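2 min read

Call for volunteer film reviewers - family and animation desk

Zadden is looking for reviewers to cover family films and animated features through the fall and winter release season. We publish reviews, short previews and a monthly roundup for parents, and we have more new releases coming than our current writers can get to.

You don't need a journalism degree or published clips. You do need to watch the whole movie, take notes and turn in clean copy on time.

What you would do

Each reviewer takes two films a month. Most are theater releases, and a few are streaming titles we send as screener links. Reviews run 500 words or so and are due by noon on the day after the screening. Every review needs a plot summary without spoilers past the first act, a note on anything that might scare younger kids, and a clear opinion. We don't use stars or letter grades.

Reviewers also read one other writer's draft each month and send back comments. It takes less than an hour.

What we're looking for

- Age 18 or older and living within reach of a first-run theater
- Comfortable writing in plain English for a general reader
- Willing to be edited, sometimes heavily
- Some interest in how animation is made. Hand-drawn, stop-motion and computer work all get covered here.

Parents and teachers are welcome to apply. So are people with no kids who just like cartoons.

What you get

This is an unpaid position. We cover the ticket price for every assigned film, plus one guest ticket. Your byline goes on everything you write, and you keep the right to repost your reviews on your own site after 21 days. Our family newsletter goes to 2,921 subscribers.

How to apply

Send a sample review of any animated film, old or new, to Natalie Furnival, family desk editor, using the contact form. Put the title of the film in the subject line. Please don't send a plot recap - we want to know what you thought and why. Applications close at the end of April, and everyone who applies will get a reply.
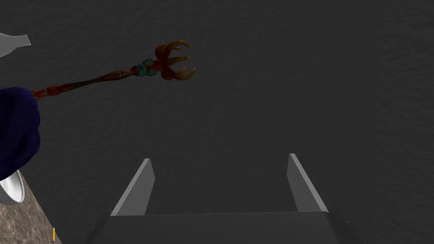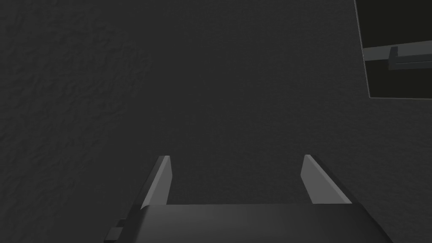
Dates and training

New reviewers start in May with an online session led by Graham Pickering, who edits the roundup. It covers our style sheet, screener rules and how to file. The session is recorded for anyone who can't make the evening slot.

Comments

Beryl Fothergill
Is this open to people in Canada? Our release dates are mostly the same.

Natalie Furnival
Yes, Beryl. We pay back tickets in US dollars, but that's the only difference.

Tùng Lâm
Can the sample be a short film or does it have to be feature length?

Natalie Furnival
A short is fine.

Recent on Zadden

Five animated sequels that beat the original
Why so many family films now run past two hours
Reader mail: the saddest scene in a kids' movie
Stop-motion for beginners, by Amanuel Yilma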